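[wustby-players] Re: Stuck on the lock room, and is the second half worth it?

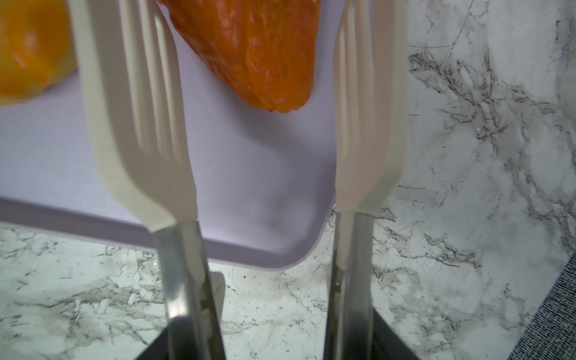
Nour Tarawneh
List moderator and level tester, Wustby players' list

February 15, 2022

Hi Valentin, hi everyone,

On Monday, Valentin Gautier wrote:

> I picked up Wustby in the sale after Capucine kept going on about it
> here. Loved the first few chapters, but I've been stuck in the lock
> room (level 83, the one with the two barges and the broken gate) for
> three evenings now. I can get the small barge through but then the
> water's too low for the big one. Is there a trick, or have I missed
> a tool somewhere earlier? Also, without spoiling it, does it stay
> this hard? I play on the train mostly and I'm not sure I've got the
> patience for another hundred of these.
>
> Valentin

Oh, I'm so glad somebody else has got to the lock room! It's my favourite level in the whole game and I've been waiting for a chance to talk about it.

You haven't missed a tool. Everything you need is in the room when you walk in. I'll give you a small hint first and the proper answer further down, so stop reading when you've had enough.

Small hint: the barges float, and you've been treating them as things to move. Try leaving one where it is.

Bigger hint: the broken gate leaks in one direction only. Stand next to it for a few turns and watch the water line on the left-hand wall.

Full answer, look away now: send the big barge in first, but only halfway, so that it sits across the sill. Then open the top sluice and wait four turns. The water backs up behind the barge and the small one rises with it, high enough to drift over the broken gate by itself. Close the sluice, walk across the deck of the small barge (yes, you can walk on them, the game shows you this once in level 10 and then never mentions it again) and pull the lever on the far side. Both go through together. I shouted out loud when it worked the first time and frightened the cat.

My best is 26 moves. Jérémie Besson says he's done it in 23 and I'd love to see how, Jérémie, if you're reading! I think he must skip the wait at the sluice somehow, but every time I try that the small barge gets wedged.

As for whether it stays this hard – up and down, I'd say. The lock room is a real bump. The chapter after it, the mill, is much gentler and has some of the nicest music in the game, so please don't give up now. Then the tower gets tough again. You can skip up to five levels per chapter without losing the ending, so you could leave the lock room and come back to it, though I hope you won't.

It's very good for trains, by the way. It saves after every move, and the undo goes right back to the start of the level, even if you've closed the game in between. I once undid 473 moves in one go in the tower just to find out where I'd gone wrong (move nine, naturally).

Two things I'm less keen on. The text in the menus is tiny on a handheld screen, and Stunen still haven't added a way to make it bigger, although they said in June that they were looking into it. And the hint bird is no use at all. It only ever tells you which object to look at, and in the lock room it tells you to look at the water. Thanks, bird.

Capucine asked last week about the level editor. Ibsa Kahsay has put together a lovely set of canal levels with it, all built around that one-way leak, and the third one had me scribbling on the back of an envelope all through lunch. You'll find them by searching the in-game browser for "Tessier", the name of his set. Play them after the mill, as they use the wheel. If you get through them, leave him a note, he reads them all and he's already changed one level after a comment from this list.

Let me know how you get on, Valentin, and do post your move count even if it's enormous. My first go at that room took 158 moves and I was still proud of it.

Happy puzzling,
Nour

--
To leave this list, send a blank message with "unsubscribe" in the subject line.
Please mark spoilers and trim your quotes.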